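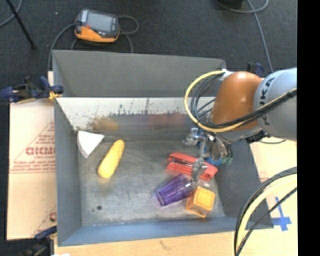

The bottom of the toy bin, with the odds and ends still waiting for a home.

Every house has a place where things go when they don't belong anywhere else. Ours has always been a drawer, but since I started helping at the Bamham toy library I've come to know the same problem on a much bigger scale, in a grey metal bin with sloping sides and a floor that has been scuffed to bits.

I love that bin! Families bring back their boxes, something is always in the wrong one, and the strays go in there until somebody matches them up. Some of them are easy. A purple see-through cup with ribbed sides goes with the picnic things, and a yellow one shaped like a corn cob (or some other plump, longish vegetable, we do argue) goes in with the play food. Others take a bit more thought. Is the white wedge cake or cheese? I say cake. My friend Javier says cheese, and he has put it in the cheese box twice while I was making the tea.

It was Heikki Karppinen who got us sorting properly. He used to run the stockroom at Flasatero, the kitchen shop in Gonddale, and he came to us in September with a roll of labels and very firm views. His method is to take out the bulky things first, then anything you can name straight off, and leave the puzzlers till last. You get 15 minutes and then you stop, even if you're on a roll — especially if you're on a roll, he says, as that's when you start putting things in silly places.

I tried it at home with the drawer and got through most of it before the kettle had boiled a second time. Out went the dead pens and a charger for a phone I had two phones ago. The puzzlers went into an old ice cream tub on the windowsill, where they still are.

Back at the library we have 298 sets on the shelves now, and I'd like to say they're all complete. They aren't. Small things like a plain orange box or a red thing that looks like a stapler can sit about for ages, and I've grown rather fond of them. Heikki wants a date on anything that stays too long, so I've written 08/02/2026 on a label for the wedge, and if it hasn't been claimed by then it's going in with the cakes. Javier hasn't seen the label yet.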